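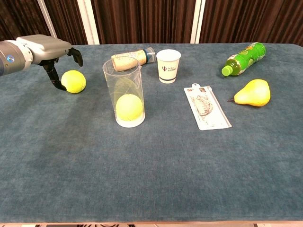 Page last changed: March 30, 2025

The Hand at the Sorting Table
By Hendrik Coppens, Office of Workplace Policy, Nandivbridge

The returns and lost property department at Nandivbridge handles 3000 items in an ordinary week. A tennis ball, a piece of fruit, a paper cup, a drink bottle: the work consists of picking up such things one after another and deciding where each belongs. For many years this has been done by hand, by people who stand at tables for a full shift. The department now proposes to give part of the work to robot arms with fingered grippers, under the program known as Astora. This office has been asked for its opinion, and the opinion is a qualified yes.

The qualification concerns the people. Most public discussion of automation asks how many jobs will be lost. At Nandivbridge management has answered that question in writing, and no position will be closed before the program has been reviewed. The harder matter is what the remaining jobs will be like. A sorter who today handles an item, judges it and puts it away may tomorrow be asked to watch an arm do the handling and to step in when it fails. Those are different occupations. The first is tiring for the back and the wrists. The second is tiring for the attention, and it carries a kind of responsibility that present job descriptions do not mention.

Consider what the hand knows. A tennis ball and a pear are close enough in size that a visitor might suppose they call for the same grip. An experienced sorter does not treat them alike. The ball can be squeezed without a second thought, and the pear will show a bruise by the afternoon. A bottle lying on its side rolls. A paper cup gives way under pressure that a plastic one would bear. Sorters seldom put this knowledge into words, and no manual in the department records it. When Ridwan Pelupessy, shift lead at the Curura building, was asked to write down the rules his staff follow in picking up objects, he returned four pages and a note stating that he had barely started.

That note should guide the program. Teaching the arms will depend in large part on workers who show how a task is done, correct poor attempts and say which mistakes matter. This is skilled work. The present plan lists it under "other duties as assigned," with no change in grade and no addition to pay. This office considers that arrangement unfair and also unwise. Staff who are asked to hand over what they know for nothing will reasonably hand over less of it.

The plan sets aside 900 hours of training in the first year. Of these, 616 are reserved for technical staff. The sorters, who will spend every working day beside the equipment, share the remainder. The division should be reversed, or at the least made even. A sorter should know how to stop an arm, how to report a fault and how to refuse to work next to a machine that he or she believes to be unsafe. The right to refuse should be written into the shift rules before the first arm is put into regular service, and its use should never count against a worker in a yearly review.

There is also the question of pace. Workers at the Hendriks site, where an earlier system of conveyors was installed, reported that the belt soon set the speed of the whole room. Breaks were taken late, and conversation between tables all but stopped. A gripper that works slowly today may be made faster later by a change in software, and those beside it may learn of the change only when the bins begin to fill. Any increase in speed should be announced in advance and discussed with the shift concerned.

None of these points is an argument for keeping the work as it is. Repeated lifting and turning has injured people in the department, and an institution that can spare its staff such injuries ought to do so. The arms should be brought in, beginning with 2 tables at Curura, and the sorters assigned to those tables should be paid as instructors from the first day. Written comments from staff will be received by this office through the end of April.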